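Home | Notebooks | Materials Workshop | Archive | Contact

Workshop Notebook – Finishes and Surfaces
Entry for March, Fendoddale site
Recorded by Thirumalai Thomas

The second round of adhesive trials was opened at 8 this morning. The purpose of the round is to determine whether the Bjarnason paste may replace the Flirkell compound for bonding linen book cloth to gray board. The Flirkell stock is nearly exhausted, and the supplier has advised that no further deliveries should be expected before summer.

Sixteen boards were cut to the standard cover size. Half were coated with the Bjarnason paste at full strength and half with the same paste thinned with distilled water. All boards were placed under the large press between blotters, which are to be changed at noon and again before closing.

The thinned paste spread more evenly and left no ridge at the turn-ins. At full strength it began to drag under the brush after a few minutes, and two of the boards had to be scraped and coated again. Those two are marked R on the back and should be left out of the comparison.

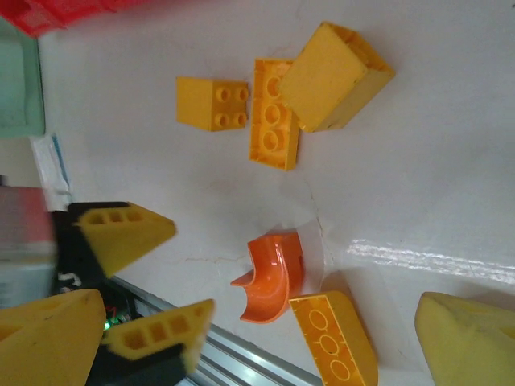
Grain direction remains a concern. The board delivered from Foltberg was labeled long grain, but a bend test on three offcuts indicated the opposite. Colleagues are asked to test every sheet before cutting – the labels on this delivery should not be relied upon. The remaining sheets have been stacked flat on the lower rack with a note attached.

The peel tests will follow after 11 days of drying. Results are to be entered in the green binder under the board number, with the name of the person who carried out the test. Please do not move boards between blotters during this period, even if the outer sheets appear dry.

Outstanding: order blotting paper; replace the worn bone folder at the second bench; ask Foltberg for a corrected delivery note. The old Flirkell samples are to be kept until the peel tests have been entered.

2,353 views | 8 comments | Share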